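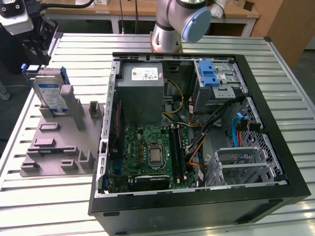 An open desktop computer case on a slatted metal table, with its power supply, motherboard and graphics card in place.

Rirkositz to Host Public Forum on Living Together After a Divided Local Vote

Registration opens in February. Entry is free for residents of all districts.

RIRKOSITZ – The Fovberg Foundation for Civic Dialogue will hold a public forum in Rirkositz on relations between the town's language communities, following a local referendum that split voters largely along community lines. Up to 300 people can attend in the main hall, and the discussion will be carried on local radio in both languages.

The referendum asked whether the two school systems in Rirkositz should be merged under a single board. The proposal was defeated by 138 votes. In the weeks that followed, the town council received complaints about graffiti on shop fronts in the Durken quarter, and two joint sports clubs suspended their fixtures. The fixtures have since been resumed.

The forum will not reopen the question of the merger. Its purpose is to look at how residents who voted differently can go on sharing streets, workplaces and public services, and to collect proposals that can be put to the council before its summer recess.

"People in this town have done business with each other for generations, and most of them still do," the Foundation said in a statement. "The vote showed that there are worries on both sides about language, about jobs and about who gets a say. We want those worries to be heard in the same room."

The programme begins at 9.30 am with a short account of the history of the two communities, prepared by the town archive. Three working sessions follow. The first deals with schools, and in particular with shared lessons in music, sport and practical subjects, which both boards already have the power to arrange. The second covers housing and the allocation of council flats in Durken and the streets near the river. The third is for young people between 16 and 25 and will be run by the Ojo Youth Network, which has branches in both parts of the town.

Ojo will present the findings of a survey it carried out among school leavers and apprentices. It sent out 2000 questionnaires and received 1000 completed replies. A majority of those who replied said they had at least one close friend from the other community, but far fewer had ever visited that friend's home. Asked what they would most like to see changed, respondents most often named evening bus services, followed by places to meet that are open after 6 pm.

"The bus answer surprised some of the adults who read the draft," the Network said. "The last bus between Durken and the centre leaves at 7.15 pm. If you live on the wrong side of the river and have no car, you go home early, and you mix with the people who live near you."

Religious bodies, employers' groups and trade unions have been invited to send delegates. Each of the political parties represented on the council may send two observers, who can listen to the working sessions but will not take part in them. Party leaflets and banners will not be allowed inside the building.

All sessions will be interpreted into both languages, and written material will be available in large print. A crèche will be open until the close at 4.30 pm. Lunch is included, and dietary needs can be noted on the registration form. There is step-free access from the car park at the rear of the hall.

Notes from the working sessions will be published in draft form, and residents will have a month to send in corrections or additions. The final report will then go to the council, which has agreed to give a written reply to each proposal. The Foundation has asked for the replies to be made public in full.

Similar meetings are planned in two neighbouring towns, subject to funding.

Registration

Places can be reserved from February at the town library, at the Durken community centre or by post to the Foundation's office. One form may be used for up to four people from the same household. Anyone without a reservation may queue on the day for unclaimed seats, which will be released at 9.15 am.

About the Fovberg Foundation for Civic Dialogue

The Fovberg Foundation for Civic Dialogue is an independent charity that organises public meetings and mediation in towns with more than one language community. It takes no position in elections or referendums and accepts no money from political parties.

Media enquiries

Journalists wishing to attend should apply to the Foundation's press desk. Photography is permitted in the main hall but not in the youth session. Interviews can be arranged during the lunch break.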